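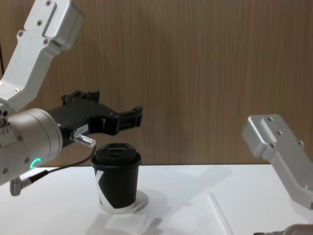 Raimo Rautiainen objetó, al leer el primer borrador, que comparar guiado manual y teleoperación con los mismos operadores mezcla dos cosas: la interfaz y lo que el operador ya sabe de la tarea. Tiene razón en parte. Respondemos en 4.3.

4.2 Recogida de demostraciones

Figura 3. Tarea del vaso, montaje de dos brazos. Pinza izquierda abierta, por encima del vaso de café con tapa.

Dos modos. En el guiado manual (GM) el operador mueve el brazo directamente, con compensación de gravedad activa. En teleoperación (TO), brazos maestros Skiltine, sin realimentación de fuerza. Mismo controlador en ambos casos, Otden, sin cambios respecto a la sección 3. Participan 8 operadores, 60 demostraciones por modo. Orden de los modos alternado. Se descartan 2 en GM, por saturación de par en la muñeca; en TO ninguna.

La tapa es el punto delicado. Si la pinza cierra demasiado arriba, presiona la tapa y no el cuerpo del vaso; en GM los operadores corrigen esto con la mano casi sin pensarlo, en TO tienden a parar, retroceder y volver a entrar. Trayectorias mas largas, con pausas. Las pausas no se recortan (ver apéndice B para la versión recortada, que empeora la política en la fase de agarre).

4.3 Experiencia previa

Para separar el efecto señalado arriba, repetimos la serie con operadores de Eskola que no conocían la tarea. Sesiones de 2 horas, mismo protocolo. La diferencia de duración entre modos se mantiene, aunque menor. Lo que sí cambia es la altura de aproximación, mucho más dispersa en en los novatos. No tenemos datos suficientes para decir si esa dispersión ayuda al entrenamiento; con el conjunto Otton parecía que sí, pero allí los objetos eran rígidos y sin tapa. Queda pendiente.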